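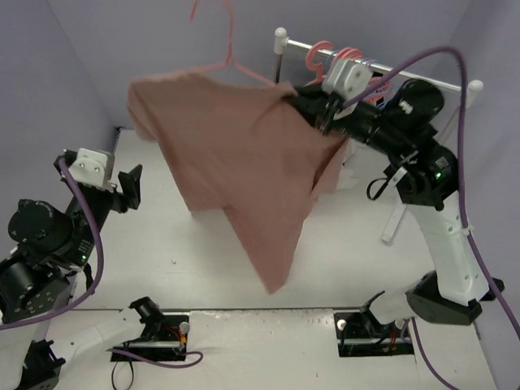

CEMSIDE, August - Anyone who has walked past the old Limberg drapery this summer and wondered what was going on behind the papered-over windows will be glad to know that the answer is clothes, and a great many of them. The Sotivness clothes exchange opens its new home there at the end of the month, and for the past few weeks the people behind it have been sorting, mending, folding and (above all) hanging everything the town has been kind enough to bring in.

There is a good deal to hang. The exchange began two winters ago as a couple of rails at the back of the Bíró café, where you could leave a jumper and take a jumper and have a slice of poppy seed cake while you made up your mind. It was a lovely arrangement, but the rails soon had to share the passage with the pushchairs and the coat stand, and by this spring the overflow had crept into the café's store cupboard and was making its way up the stairs. When the drapery came free the café put in a good word with the landlord, and the exchange had the keys by June.

The new place has room for 375 pieces on show at once, against 120 at the café, and the first thing regular visitors will notice is that the t-shirts have come out of their boxes. They used to be kept folded in crates under the rails, where people had to dig for them, and by the middle of the afternoon the crates looked like a laundry pile and the nicest things were always at the bottom. Now every t-shirt goes on a hanger like everything else. The colours run along the wall from the whites through the pinks and browns to the navy and black, and even with half the rails still to be filled it makes a very cheerful sight from the door.

Putting a t-shirt on a hanger sounds like the sort of job that needs no explaining, and yet it has been the subject of more friendly argument in the back room than the paint, the opening hours and the kettle put together. The house rule, now written on a card by the sorting table, is that the hanger goes in from the bottom hem and up through the body, so that the hook comes out at the neck and the collar is never pulled. One arm of the hanger goes into its shoulder first, then the other, and then the whole thing gets a gentle shake so that the side seams drop straight. People who have been stretching their necklines for thirty years by forcing the hanger down from the top have been known to go quiet for a moment and then go home and redo the wardrobe.

Soft cotton is the trickiest, as it slides about and falls into folds just when you think you have it, and a thin hanger will slip out of one shoulder while you are busy with the other. The slim plastic ones take up so little room on the rail that the exchange is sticking with them all the same, and would be very pleased to have more. Any colour will do! At the last tally it had 300 in usable condition, which leaves it short for the opening, so if you have a bundle at the bottom of a cupboard, this is a good moment to turn it out. Wire ones from the dry cleaner are best kept at home, please, as they leave rust marks on pale fabric and tangle dreadfully in the bag.

The exchange will work much as it did before. Bring up to ten clean pieces at a time, get a paper token for each one that goes on the rail, and spend your tokens the same day or save them for the autumn. Coats count for 2 tokens both coming and going. Anything with a small hole or a missing button goes to the mending basket, and anything past saving is cut up for cleaning cloths, which are free to take from the box by the door. School uniform has its own rail near the front and needs no tokens at all, and families are welcome to come for it before the opening if term is creeping up on them - just knock at the side door in the morning.

There will be a proper fitting room this time, with a curtain that reaches the floor and a long mirror left behind by the drapery, and the old cutting counter has been kept too. It is a handsome thing, with the measuring marks still along one edge, and it turns out to be exactly the right height for folding trousers. The café will be sending cake over for the first afternoon, so those who only ever came for the poppy seed slice need not feel left out.

Donations are being taken now at the side door on Limberg Lane, from ten in the morning until four. Summer things are still welcome, but knitwear, children's waterproofs and larger sizes in anything at all are what the rails need most. Please empty the pockets first. The sorting table has so far turned up a library card, several shopping lists and one front door key on a green ribbon, which is waiting behind the counter at the Bíró for its owner.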